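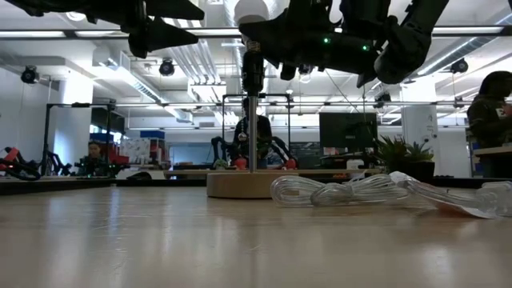

Making a beer syrup at home is one of those jobs that sounds fussier than it is, and once you have a jar in the fridge you will find yourself putting it on everything (pancakes, vanilla ice cream, a sad slice of store-bought pound cake). I have been making mine with stout for years, and I still get a little giddy when the kitchen starts to smell like toasted malt and brown sugar. Clear yourself some room before you start. A wide, light-colored wooden tabletop like this one, glossy enough to show the ceiling lights, is lovely for the bottling part, though syrup drips do show up on it, so put down a towel first!

What you need

2 bottles of stout or porter, 12 ounces each
1 cup dark brown sugar
A pinch of salt
A small strip of orange peel, if you like it
A wide saucepan, a wooden spoon and a clean glass jar with a lid

A word about the beer. You want something dark and malty and not very bitter, because everything in the bottle gets stronger as the water cooks off, and that includes the hops. I made this once with a big piney IPA and it tasted like cough drops. My usual is the Bralero milk stout, and the Skadier porter is very good too, a bit smokier. My friend Pilar Zapata swears by the Huenchumán brown ale, which makes a lighter syrup with a kind of hazelnut thing going on.

Step 1. Let the beer go flat. Pour it into the saucepan an hour ahead and give it a stir whenever you walk past. Fresh, fizzy beer foams up something awful when it meets sugar and heat, and scrubbing it off a burner is no fun at all.

Step 2. Add the sugar, salt and orange peel and set the pan over medium heat. Stir until the sugar dissolves, then bring it up to a gentle simmer. Small lazy bubbles are what you want.

Step 3. Turn it down and leave it alone for 60 minutes, more or less, stirring now and then. Start checking early if your pan is very wide. It is ready when it coats the back of the spoon and has cooked down to a bit more than a cup. It will still look thin to you. Take it off anyway, it thickens a lot as it cools (I have had to chip a batch out of the jar with a butter knife).

Step 4. Fish out the peel, let the syrup cool to 110 degrees or so, and pour it into your jar. It keeps in the fridge for a couple of weeks.

If it sets up too stiff, stand the jar in warm water and stir in a spoonful of beer. And do try a little over coffee ice cream with a splash of Clurkent cherry ale poured around it, just enough to make the edges go slushy.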